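Home Projects Shared Bench Essays Letters Archive

In praise of the gripper you hold in your hand

01/01/2021

My friends are tired of hearing me talk about finger pads, so I'm going to tell you instead. I have spent most of the past year building small robot hands, first on my kitchen counter and then at the shared workshop in Darkardale, and I've come around to a strong opinion: if you are building a robot at home, build the hand first, put a handle on it, and leave the arm for later. Much later, if you can stand it!

I did it the other way around. My first project, which I named Zamudio after a street I used to live on, was an arm. It had a base, a shoulder, an elbow, and a wrist that drooped. I put 196 hours into it (I kept a notebook, I'm that kind of person) and by the end it could wave at you. The gripper was something I stuck on in the last week, two flat jaws out of a drawer, and it dropped everything I gave it. Socks, keys, a lemon. I had solved the part I found exciting and left out the part that touches the world.

Marek Machala was the one who told me to take the hand off and use it myself. Just hold it, squeeze it, and try to pick up your own laundry. I felt silly for the first few minutes and then I couldn't stop. You learn so much so fast that way! Your arm already knows how to reach, so every failure belongs to the fingers, and you can feel it happen through the handle. Cloth is wonderful for this because it folds away from you when you press and bunches up when you pinch, and a bottle next to it wants a completely different approach.

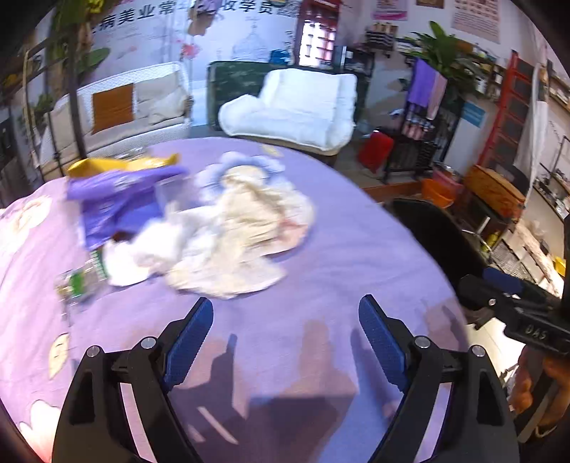 Can a beginner build a useful hand gripper without knowing how to program?

A beginner can, and I'd encourage it. A gripper that opens and closes with a squeeze is a mechanical job: two fingers, a linkage, something soft on the gripping faces, and a handle that suits your hand. You can leave electronics out until you want to record or motorize the motion.

That last point is where I part ways with a lot of the hobby. The usual advice is to buy motors early, because motors feel like progress. I understand the pull, I really do, and the day Zamudio first moved I called my mother. But a motor hides things from you. When my jaws kept slipping I blamed the torque and bought a bigger motor, and then the bigger motor crushed a paper cup and still couldn't lift a dish towel. What I needed was a better surface and a linkage with less slop in it. My current gripper, Flunow, has neither a motor nor a circuit board, and it picks up things the arm never managed.

Štěpánka Kratochvíl disagrees with me on this, and she's a better builder than I am, so I'll give her side. She thinks people who start with a handle get lazy about control. Your wrist makes a hundred little corrections you never notice, and when you bolt the same hand onto an arm, all of that help is gone. She's right about the corrections. I'd only say that noticing them is possible if you slow down, and that once you've felt your wrist roll a few degrees to get under the edge of a blanket, you know what to ask of the arm.

Two people with a gripper each is better still. One starts a grasp and the other watches the fingers close from the side, then you swap. We argued one entire October evening over whether a pad should have ribs running across it or along it, and I've gone back and forth ever since (across, this month). 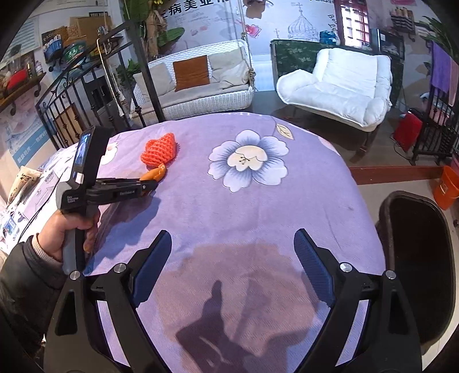 The other thing I'd push for is practicing on ordinary stuff in an ordinary place. A lot of home builders test with a neat wooden cube, and the cube is a liar. It's stiff, it sits square, and it never has a shirt lying on top of it. Fruit is good. Packaging is better, the crinkly kind especially, and anything soft that's half buried under something else. When I finally carried Flunow over to Marek's place and tried it on whatever was lying out, I got worse results than I'd had all season, and I came home with two pages of notes and a new idea for the pivot.

Cost comes into it too. The arm ate most of my savings for that year. For Flunow I spent 56 dollars, and a good part of that went on pads I ruined by cutting them badly. You can remake a finger in an evening, try it before bed, and hate it by breakfast. I'm on version nine of the left one.

I will go back to the arm eventually. Zamudio is under a sheet at the Jurstead end of the workshop, still drooping, and I already know where the new wrist plate has to go. First, though, I want to fix the spring in the handle, which squeaks.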